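Chapter 6
Sending things by post: small sellers and what it costs them

Before you start: dig out a receipt from the last parcel you sent. Keep it by you. We use it on page 200.

Most small sellers get the price of the goods right and the price of the posting wrong. Tape, labels, the walk to the counter, the time. None of it on the invoice. All of it paid for by somebody. 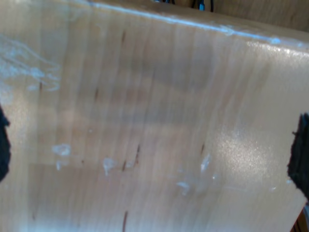 Fig. 6.1 Pale wood, grain running lengthwise.

Take Leiva, a shop selling notebooks by mail. In March it sent out 334 orders. Postage was charged to the buyer, packing wasn't. The owner thought she'd had a good month. She had, nearly. Then the returns came in, 17 of them, and return postage was hers too.

Three words to learn now: fixed cost, variable cost, margin. Fixed is the rent. Variable goes up with every parcel. Margin is what's left, and its usually smaller than you hoped.
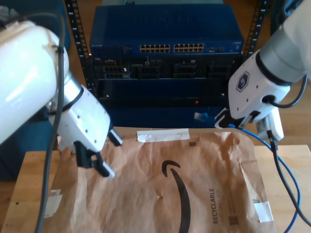 Nhung Khúc disagrees with charging for packing at all: put it in the price, she says, buyers hate a extra line at the checkout and will leave over it.

Fair point. Section 6.2 has the other side. Read both before you do the exercise, then pick one and defend it in writing. Half a page, no more.

Weight bands come after that. Dull but needed. 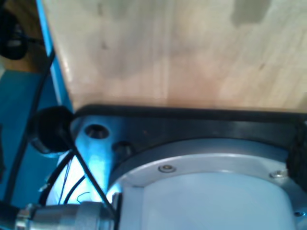 Telma Godoy
Chapter author

6.1 What counts as a cost

Start with the receipt. Write down the postage, then everything else you used up to get the parcel out of the door. Put a price next to each. Guess if you have to, and mark the guesses with a G.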